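제목: Re: [Nusillow 베란다텃밭] 토마토 씨, 지금 뿌려도 될까요?

다들 잘 지내시죠? 겨울 내내 메일만 읽고 글은 한 번도 안 썼는데, 파종 얘기가 나오니까 손이 근질근질해서 결국 답장을 씁니다 ㅎㅎ 저희 집도 슬슬 봄맞이 청소를 하고 플라스틱 통도 닦고 그럴 철이 왔네요. 질문이 여러 개라서 원글 중간중간에 답을 달게요. 길어질 것 같으니 차 한 잔 놓고 읽으세요.

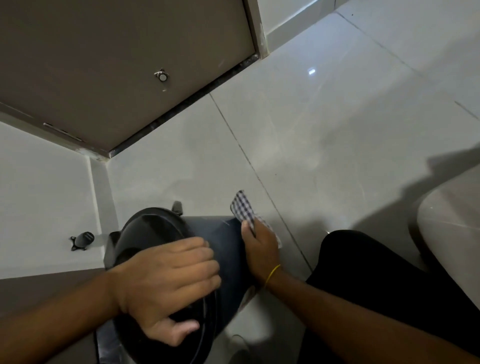
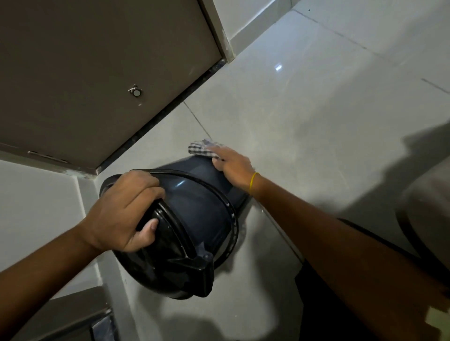
> 2월 15일에 올라온 글:
> 안녕하세요, 작년 가을에 가입한 초보입니다. 남향 베란다에서 방울토마토를 씨부터 키워 보고 싶은데, 씨는 언제 뿌리는 게 좋을까요?

남향이고 베란다에 유리창이 있으면 2월 말에서 3월 초 사이가 무난해요. 저는 해마다 그 무렵에 시작합니다. 욕심내서 1월에 뿌린 해도 있었는데, 빛이 모자라서 콩나물처럼 길쭉하게 자라더니 옮겨 심을 때 죄다 누워 버렸어요. 그 뒤로는 마음이 급해도 달력을 보고 꾹 참습니다. 동향이나 서향이면 3월 중순까지 기다려도 수확은 별 차이가 없더라고요. 토마토는 늦게 뿌린 애가 금방 따라잡아요, 신기할 정도로!

> 품종은 Guerra랑 그냥 마트에서 파는 방울토마토 씨 중에 고민하고 있어요. Niltetau에서 Guerra 씨앗을 한 봉지 2000원에 팔더라고요.

2000원이면 잘 사시는 거예요. 저도 작년에 Niltetau에서 샀고 싹이 고르게 잘 났어요. Guerra는 키가 별로 안 커서 베란다에 잘 맞고, 열매가 살짝 길쭉하면서 껍질이 좀 두껍습니다. 껍질 두꺼운 걸 싫어하는 식구가 있으면 그냥 방울토마토가 나을 수도 있어요. 저희 집은 의견이 갈려서 작년에는 둘 다 심었고, 올해도 아마 그럴 것 같아요. 굳이 하나만 고르라면 저는 Guerra요. 장마 때 열매가 덜 터졌거든요.

씨 봉지 뜯고 남은 건 다시 접어서 김통에 넣고 냉장고 문 쪽에 둡니다. 재작년에 남긴 씨도 절반 넘게 싹이 났으니 버리지 마세요.

> 상토는 Trustoleck 걸 사 뒀는데 이걸 그대로 써도 되나요, 아니면 뭘 섞어야 하나요?

씨 뿌릴 때는 그대로 쓰세요. 저는 예전에 어디서 읽고 펄라이트를 잔뜩 섞었다가 모종판이 반나절 만에 바싹 말라서 혼났어요. 다만 Trustoleck은 봉지를 처음 뜯으면 흙이 많이 말라 있어서 물을 부으면 위로 동동 뜹니다. 대야에 흙을 먼저 덜고 물을 조금씩 부어 가면서 손으로 비벼 주세요. 꽉 쥐었을 때 뭉쳐지고 손가락으로 톡 치면 부서지는 정도면 됩니다. 이 작업은 신문지 넉넉히 깔고 하시고요... 저는 매번 안 깔고 시작했다가 중간에 후회해요.

펄라이트는 나중에 큰 화분으로 갈 때 섞으면 되고, 그때는 한 줌 두 줌 대충 넣어도 티가 안 나요.

> 모종판은 꼭 사야 하나요? 집에 요구르트 컵이 많아서요.

요구르트 컵 좋죠. 바닥에 구멍만 제대로 뚫으면 모종판보다 편한 점도 있어요. 하나씩 따로 움직일 수 있으니까 해 드는 쪽으로 옮기기도 쉽고, 싹이 안 난 컵만 빼서 다시 뿌리기도 좋고요. 구멍은 달군 송곳으로 뚫는 분들이 계신데 저는 냄새가 싫어서 그냥 가위 끝으로 돌려 뚫습니다. 컵 깊이는 6센티쯤은 되어야 하지 않나 하고 걱정하시는 글을 전에 이 목록에서 본 것 같은데, 첫 잎 나올 때까지는 그보다 얕아도 잘 자랐어요.

한 컵에 씨는 2알씩 넣으세요. 둘 다 나면 떡잎 모양 보고 시원찮은 쪽을 가위로 잘라 주면 됩니다. 뽑으면 옆에 있는 애 뿌리까지 딸려 나와요. 아깝다고 둘 다 살려 두는 분들 많은데(제가 그랬어요) 나중에 둘 다 비실비실합니다.

컵은 쓰기 전에 주방세제로 한 번 씻고 완전히 말려 두세요. 작년에 쓴 화분도 마찬가지고요. 테두리 안쪽에 허옇게 낀 물때는 식초 탄 물에 담갔다가 헌 칫솔로 문지르면 꽤 지워집니다.

> 물은 얼마나 자주 줘야 할까요? 분무기로 아침저녁 뿌려 주면 되나요?

싹 나기 전까지는 분무기로 겉흙만 안 마르게 해 주시고, 위에 랩을 느슨하게 덮어 두면 이틀에 한 번만 봐도 돼요. 싹이 보이면 랩은 그날 바로 걷으세요. 하루만 늦어도 줄기가 훌쩍 웃자랍니다.

그다음부터는 쟁반에 컵을 올려놓고 쟁반 쪽에 물을 부어서 밑으로 빨아올리게 하고 있어요. 제 쟁반은 400밀리리터 부으면 딱 맞는데 이건 쟁반 크기마다 다르니 참고만 하시고요. 삼십 분 지나도 물이 남아 있으면 따라 버립니다. 토마토는 물 많이 줘서 죽이는 경우가 훨씬 많아요. 잎이 살짝 처진 걸 보고 줘도 저녁이면 멀쩡하게 서 있습니다.

> 밤에 베란다가 추운데 방으로 들여야겠죠?

3월까지는 들이세요. 저는 저녁 먹고 설거지 끝나면 쟁반째 거실로 옮기고 아침에 다시 내놓습니다. 귀찮긴 한데 꽃샘추위 한 번에 다 보낸 적이 있어서요. 문지방 넘을 때 쟁반 기울지 않게 조심하시고... 한 번 엎으면 이름표가 다 섞여서 꽃 필 때까지 뭐가 뭔지 모르게 됩니다. 재작년에 저희 집 '방울토마토'가 고추로 밝혀진 사연이 그거예요 ㅋㅋ

이름표 얘기 나온 김에, 유성펜도 햇빛에 바래니까 연필로 쓰세요. 하드 막대에 연필로 쓰면 여름까지 읽혀요.

그리고 비료는 본잎이 네 장 나올 때까지 안 주셔도 됩니다. 상토에 들어 있는 걸로 버텨요. 큰 화분으로 옮기는 건 첫 꽃망울이 보일 때쯤 하는데, 그 얘기까지 하면 메일이 끝이 없을 테니 그때 가서 다시 쓸게요.

혹시 Guerra를 걸이 화분에 키워 보신 분 계세요? 올해는 바닥 자리가 모자라서 난간 안쪽에 걸어 볼까 하는데 무게를 견딜지 모르겠어요. 흙은 얼마나 넣으셨는지, 지지대는 어떻게 세우셨는지 알려 주시면 고맙겠습니다. 바질 씨도 좀 남는데 필요하신 분은 개인 메일 주세요. 우표값 안 받고 그냥 봉투에 넣어 보내 드릴게요!

모두 싹 잘 틔우세요.

--
Nusillow 베란다텃밭 메일링 리스트
답장은 목록 전체로 발송됩니다. 인용은 필요한 부분만 남겨 주세요.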